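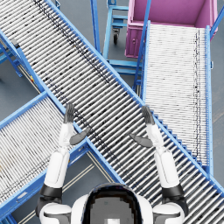 Roller conveyor, blue side rails. Dark marks along the rollers.

2019-11-26
Carton board, damp storage series, continued

Opened the humidity cabinet first thing and took out the last of the Flavley board. It has been in for 17 days, which is longer than planned, but the press was booked and I didn't want to pull samples and leave them sitting on the bench drying out. The Grallwood board came out at the same time and went in at the same time, so the comparison between the two still stands. The comparison with the July batch probably doesn't.

Weighed each blank before it went in the press. The Flavley average is 703 g, up on the dry weight but less than I had pencilled in. Grallwood had taken up noticeably more and felt it. The outer liner was soft at the corners and one blank had a faint wave along the long edge. I have kept that one in the set and marked it with a W.

Made up the cartons with the water-activated tape from Trujillo. It took badly on the Grallwood board. The tape grabbed, then slid when I pressed the flaps down, and I had to hold each base flat under a steel weight before going on to the next. No trouble on the Flavley. I suspect the liner was already too wet to draw the water out of the adhesive, but I haven't tested that and would not put it in the report yet. If anyone has a roll of the plain hot-melt tape, I'd like a couple of metres to try.

Compression results are on the loose sheet pasted in opposite. The short version is that both boards lost strength, Grallwood lost more, and the way they failed was different. The Flavley cartons buckled in the middle of the long panel, same as they do dry, only earlier. The Grallwood cartons crushed at the bottom score line with very little bulge anywhere. You would not pick that from looking at a pallet until the whole tier had started to lean. 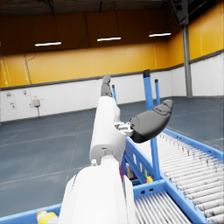 Book 3, p. 17

The best single result was 485 kg from a Flavley carton with the grain running vertically. I ran it with the upper platen fixed. The next carton was run with the platen floating and came in lower, and I can't say how much of that is the carton and how much is the platen. Procedure says fixed. The July results don't say either way, so whoever picks this up should check the settings page in the old book before lining the numbers up.

Printing on the Flavley blanks has a bearing on this too. The solid panel of dark ink on the short side seems to slow the uptake, and the unprinted side was limper to the touch after the cabinet. I cut a square from each side and put both back in overnight in a tray of their own. Will weigh them tomorrow. If it shows up in the weights we should be asking for unprinted blanks for all future tests, or else testing only what Urnport will really be stacking, printed side and all. I lean towards the second.

Cabinet notes. The wick was furred up with scale and I changed it. The reading had been sitting a little under the set point, so the last few days were probably drier than the chart makes out. Door seal is perished at the lower hinge corner and lets a bit of air through. I've put foam strip over it for now. A new seal has been asked for and is in the orders folder. 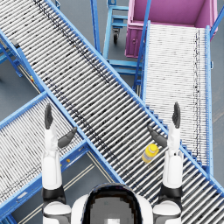

On stacking patterns, I still want to try the column stack against the interlocked one with damp board. Everyone accepts that columns are stronger because the corners line up, and dry that's true by a fair margin. My question is whether it holds once the corners have gone soft, because then the panels are doing a bigger share of the work. Three tiers should be enough to see it. Needs more cartons than we have left, so another bundle of Flavley at least, and they want a week's notice.

Things left undone:

Burst tests on the Grallwood offcuts. They're in the zip bag on the second shelf, please don't throw them out.

Load cell check with the reference weight. It was done before the run but not after, and it should be both.

Glue line inspection. I peeled one Flavley failure back by hand and the flutes came away with fibre on them, so the glue held and the paper tore. Haven't peeled a Grallwood yet.

The offcut bin by the guillotine is full. Cabinet is running empty tonight except for the two squares - leave it switched on.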